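The Very Small Story and Me

September 20, 2023

825 shares | 42 comments

I wrote my first 100-word story on the back of a pharmacy receipt while I was waiting for a prescription, and I was so pleased with myself that I read it out loud to my sister in the parking lot. She said, "Is that it?" I said yes, that was it. She said she liked the dog.

I'd been working on a novel for a very long time by then. I won't go into the novel much. It had a lighthouse in it, and two brothers, and a chapter where they paint a boat that ran longer than most people spend painting boats. Every winter I'd open the file and fix the first thirty pages, and every spring I'd get busy and close it again. Those first thirty pages are in wonderful shape, if you ever need them!

What got me onto the short stuff was a flyer in the window of Ansah, the coffee place across from the bus station in Stevby. It was for something called the Dirico Prize, and the rules fit on an index card. One hundred words, title not included, any subject, typed. The winner would get $100 and a page in Bultar, a little stapled magazine I'd seen on the counter there and never picked up. A dollar a word. I remember standing with my coffee thinking that my novel, at that rate, would have bought me a decent car.

So I went home and tried it, and it was awful. I had 340 words after twenty minutes and the woman in my story hadn't even got out of bed. I cut the weather. I cut her job, then her name, then the bed. What I had left was a woman holding a phone that wasn't hers, and I sat there with my chin in my hand and thought, well, whose is it? I hadn't been curious about one of my own characters in years. The brothers certainly never did that to me. I knew everything about those brothers, down to what they thought of margarine.

If you've never tried to hit a word count exactly, I can tell you it does strange things to your shopping lists. You start caring whether "ice cream" is one or two. (Two. Hyphens were a whole argument, and the Dirico people ruled that a hyphenated word counts as one, which led to some very sneaky entries the following year.) You find out how much you lean on "just" and "then" and "suddenly." I used to have people turn and look at each other constantly. In a long story you can get away with that, all those heads swiveling, but in a tiny one it's a tenth of your budget gone on necks.

I didn't win, by the way. I didn't place either. The magazine printed the top stories and I bought a copy and read it on the bus with a pencil, fully intending to be bitter. The one that won was about a man returning a library book for his late wife and being charged the fine. That's all that happens. He pays it, and he asks the clerk if he can keep the receipt. I missed my stop.

After that I went to the reading evenings, which Ansah hosts in the back on the first cold night of November and then every so often until spring, whenever the person with the key feels like it. You get up, you read, you sit down. It takes less than a minute, and if yours is terrible there's another one coming right along. I've been to readings of the other kind, where somebody says "I'll just do a short section" and you can see how thick the short section is. I used to plan my breathing for those. The small ones are much kinder on the audience, and kinder on the reader too – my hands only start to shake at around the point where I'm done.

The best advice I picked up there came from a retired bus driver who writes mostly about teeth. He told me to start where I'd normally be getting interested and to quit a sentence before I felt clever. I do the first half of that pretty well now. The second half I'm still fighting with, because I love feeling clever, and I'll hang on to a good closing line with both hands even when the whole thing would be better off without it. 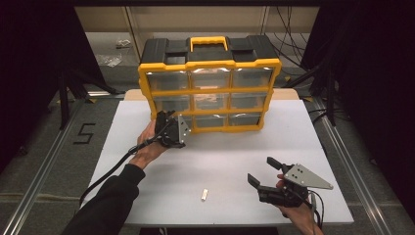 I've also learned to leave stories alone for a while. My habit now is to write one in the morning, before the radio goes on, and not look at it until the next week. Half of them don't make sense when I come back. I had one that relied completely on the reader knowing the woman was on a ladder, and I had cut the ladder. Another was supposed to be sad and it was plainly very funny, so I switched the title and sent it out as a comedy, and Bultar took it! Page nine, under an ad for a piano tuner. My sister has it on her fridge.

People ask whether it's good practice for "real" writing, and I never know what to say to that. Some of the folks who read in the back at Ansah do write long books as well, and they say it keeps their sentences clean. Others have never written anything longer than a page and don't want to. There's a teenager who has been telling one enormous story about a drowned town in separate pieces, each of them complete, and I've stopped trying to work out how it fits together. I just want to know what happens to the goat.

As for my lighthouse, I opened the file again last month. I read the boat chapter all the way through with a cup of tea, and there's one paragraph in it I still like, where the younger brother drops the brush in the water and they both watch it float off, and neither of them goes after it. I copied it into a new page and counted. It came to 131 words. I've got it down to 104 so far, and I think the margarine can go.

Share this story | 42 comments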